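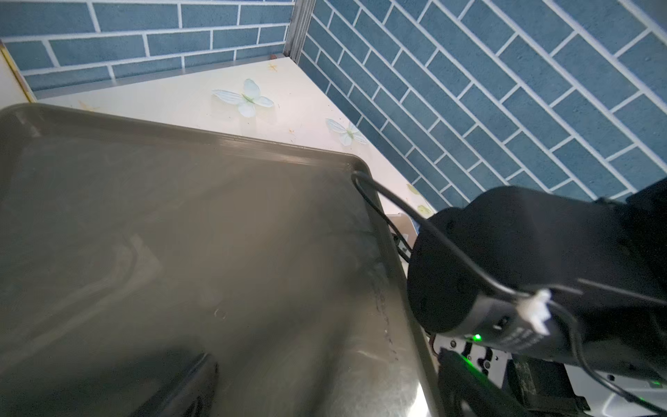
Can a drone carry blood samples in the rain?
Light rain is fine for most of them. Wind is what stops the flights.

Home Explore Lists Messages Profile

Right, thread time! I've spent most of July reading up on the Metwally trial, where samples go from the island surgery to the mainland lab by drone instead of waiting for the afternoon ferry.

The aircraft is a Trusten, a fixed wing with four little lift rotors so it can go straight up from the surgery car park. Usex run the flights. It's far smaller than I'd pictured (I was thinking light aeroplane, it's more like an ironing board).

They've done 268 crossings so far. 107 of those were practice runs with water in the tubes, which I think is a sensible way to start when the real thing came out of somebody's arm! 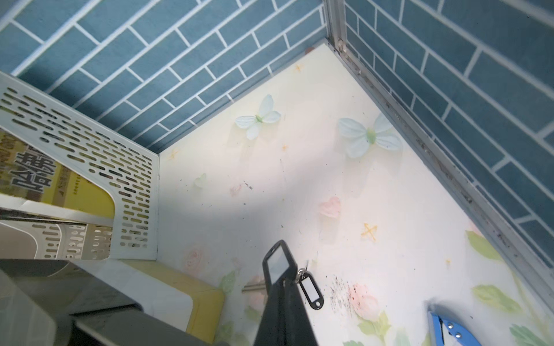

Issue 114

That's the newsletter number if you want to look it up, the piece by Loukia Chrysikopoulos is the good one. She went over for a morning and mostly talked to the nurses, who like it, apart from the packing. Every box has to be weighed and the balance checked before the lid will lock, and it's fiddly in gloves.

The route planning is done by a thing called Latareo. It looks at the wind at both ends and picks a height, then a human pilot on the mainland says yes or no. I hadn't realised there was still a person approving every single flight. Quite glad there is.

Oh and someone asked about birds. The gulls ignore it, mostly. Terns don't, so the route bends out round the north end while they're nesting.

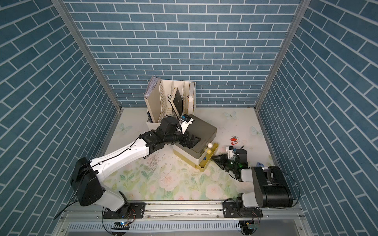 What happens if the drone loses its signal halfway across?
It carries on along the route it was given and lands at whichever end is nearer.

Cost is the bit I can't get a straight answer on. The plan is 1,000 flights before anyone publishes a price per trip, so we wait. Will add to this when the autumn timetable is out.

Contact · Copyright · Back to top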